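Illustrated gift card

An illustrated gift card, also called a picture card or note card, is a piece of stiff paper or board printed with a drawing and used to carry a greeting, a label or a short message. The name also covers the decorated fronts of small paper boxes made in the same style, which are often sold alongside the cards and share their artwork. Animals and plants are the most common subjects.

Materials and format

Most cards are printed on board with a weight between 242 and 400 grams per square meter. Lighter stock bends in the mail, and heavier stock is hard to fold cleanly. Folded cards are scored before they are creased so that the printed surface does not crack. Single cards have no fold and are usually printed on both sides, with the picture on the front and the text on the back or in a narrow band at one side.

Corners may be cut square or rounded. Rounded corners show less wear and are usual on cards meant to be handled often, such as sorting cards, recipe cards and plant labels. Small boxes are cut flat from a single sheet, then folded and glued along one edge.

Color

Background color is chosen early, because it decides how much contrast the drawing will have. White and cream were standard for a long time. Salmon, pale pink and sage came into wider use once printers could lay down large areas of flat color without streaks. Brown line work sits well on a pink ground, and green leaves stand out against it.
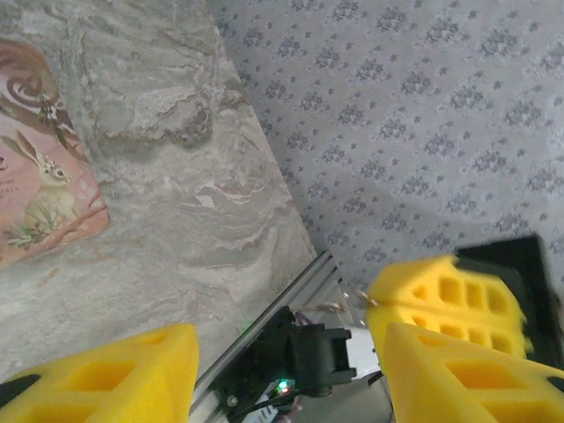
Rabbits and hares are among the most frequent animals in the woodland style. They are normally drawn in profile, seated, with the ears upright, a pose that keeps the outline easy to read at a small size. Leaves, twigs and sprigs fill the space around the animal and can lead the eye toward the lettering. The illustrator Orvokki Heinonen drew a set of 6 hares for the Dornmont paper mill, and later sets from Eynon and Plamard kept her habit of letting one branch run at a slant across a corner.

Text is kept short and set small. On cards sold as gifts it may give the name of the plant or animal, a verse, or the maker's address -- sometimes all on one side.

Display and storage

Cards are often laid flat on a table, shelf or counter, or propped against a wall. A patterned stone surface or a busy cloth can compete with fine line work, and shops tend to show cards on a plain board. The stationer Vivley sold its cards in packs of 8 with a gray backing sheet for this purpose.

Direct sunlight fades pink and red inks faster than brown or black. Collectors keep cards in the dark, upright in boxes or flat between sheets of acid-free paper. Damp causes the board to curl, usually toward the unprinted side. A curled card can be pressed under a heavy book for several days -- heat should not be used on glossy or embossed stock.

See also: Greeting card; Place card; Botanical illustration; Paper box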